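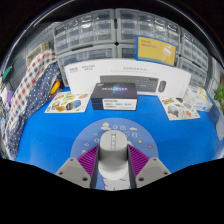

ok quick thread on what the automation rollout has been like at our place, people keep asking. I work returns at Kerekes. small shop, electronics and desk stuff mostly. typing this on break so bear with me

1/ before: everything by hand. box comes back, you open it, check the parts, type the label number, pick a bin. over and over. my record was 71 returns in a shift and I could not close my hand that night

2/ August 2025 they signed with Trekska for the software side. label gets scanned, the system says restock, refurb or parts. no more typing. I did not cry about losing the typing

3/ what I did miss, weirdly: knowing stuff. I used to know which keyboards came back for the same dead key. now the screen knows and I just get a color. took me weeks to find out you can open the history tab. no one trained us on the history tab!!

4/ the picking part is slower to arrive. big flat boxes = fine, easy. small shiny ones, hard. anything floppy, forget it. cloth, sticker sheets, bags. a person does those without thinking and I have a new respect for my own thumbs

5/ jobs, bc thats the real question. there were 5 of us on returns. still 5. but two are on exceptions full time now, meaning whatever the system kicks out. its harder work. every single box is a weird one. no easy ones in between to rest your brain on

6/ that's my biggest complaint tbh. easy boxes were the break. management sees "removed repetitive tasks", I see no breather til lunch. we asked for rotation, two hours exceptions then swap. got it in September. huge difference

7/ numbers for the numbers people. best week before was 1,145 returns. we've had a week over 2,000 since. pay went up once, not by that much lol. bring that number to your review, I did

8/ friend at Bikstead got the same kind of setup and they skipped asking the floor where the drawers should go. so all the small parts ended up a full reach behind the table. everyones shoulder hurts. ASK WHERE THE DRAWERS GO

9/ would I go back? no. wrists are better. I sleep ok. but I want a say in what gets handed off next and what stays w us, and right now we hear about it when the crate shows up

10/ someone asked about Turkel, havent used it, cant help you there

breaks over. will anwser replies tonight if the kid goes down on time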